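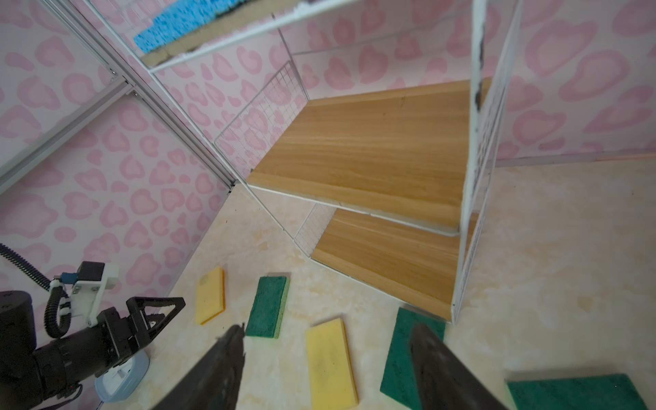 Monday, May 21, 2018
Marlene Engelhardt

Good evening, and thank you to Agustina Godoy for asking me, and for letting me have the slot before the coffee and not after it. I'm going to talk about storage for cleaning things, and I know how that sounds, but please stay with me. Most of us pick a shelf for the pots, a shelf for the flour, and then the sponges go wherever there's a gap. When I helped set up the kitchen at Bakevetti in January, we began by getting every sponge out where we could look at it, yellow ones and green ones together, and the floor is a perfectly good place for that. Then you look at the shelf. A white wire frame with wooden boards, an upper one and a lower one, is the sort I would choose again tomorrow - you can see through the mesh side, and a bit of chipped paint on a post does no harm to anyone.

(Pause. Ask who keeps theirs under the sink. Wait for the hands.)

So, which board? I go back and forth on this. Ragnvald Kvam likes the lower one, close to the bucket. I like the upper one, at the front, where a person with a greasy pan in one hand can reach it without bending. We argued about it for most of a train ride to Arnis and I'm happy to say we're still friends.

What we do agree on is sorting by job before you put anything back. Decide which sponges are for dishes and which are for floors, and keep the two groups on separate boards.

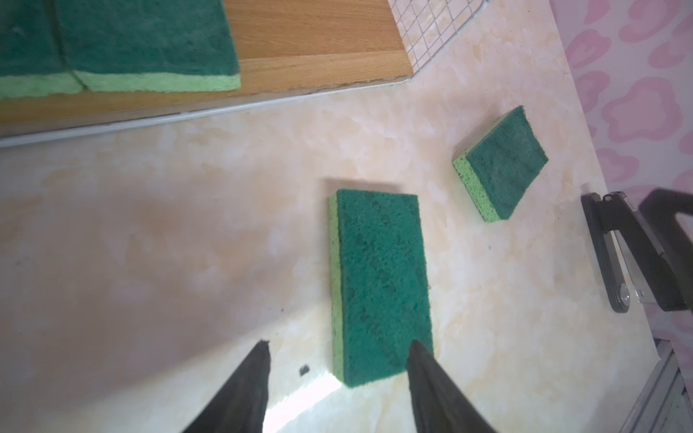

And do the sorting by the scouring side, too. The rough green pad is what you want for a baking tray, and it's what you don't want anywhere near a nonstick pan or a polished counter. At Bakevetti we lay them flat, pad up, so you know what you're picking up before you pick it up. Side by side is fine. I would leave a little air between them if they've just been used.

(If there's time: the story of the 34 sponges in Mattes Diekmann's pantry. Keep it short this time!)

Next up is Catríona on drawer liners, so please hold the drawer questions for her. Shelf questions I'll gladly take now, and I'll be by the coffee afterward.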